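3.2 Household electricity use and cold appliances

Meter readings were collected in January from homes in two districts, Kirnuvbridge and Norkska. Both districts have older housing and similar winter temperatures, but Norkska has a larger share of rental units. Tenants there often keep whatever appliances came with the unit, and the age of those appliances was not always known.

Cold appliances run all day and make up most of the load measured between midnight and 5 a.m. We used that overnight load as the baseline for each home. Homes with electric heating were left out of this step, as the heating load hides the smaller cycles of a compressor. Readings were taken at 12-minute intervals with Trernar plug meters and checked against the main meter. Where the two differed by more than 20 percent, the home was dropped.

Participants also filled out a short survey on kitchen habits. It asked where the refrigerator stood, how full it was kept, and whether the door seals had ever been replaced. Answers on door seals were weak - many people did not know - and we do not use them in the model. Two-door units with one door above the other (Figure 4) were entered as a single appliance, even when the survey listed the compartments separately.

Figure 4. Refrigerator with upper and lower doors, gray finish.
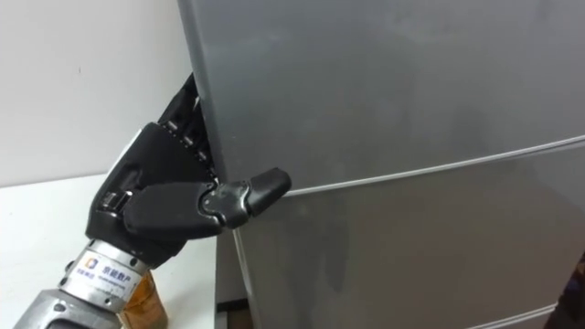 The baseline was then scaled to a full year. A home with an annual total above 4000 kWh was placed in the high-use group, and all others in the standard group. We tested other cutoffs and found little change in the ranking of homes within either district.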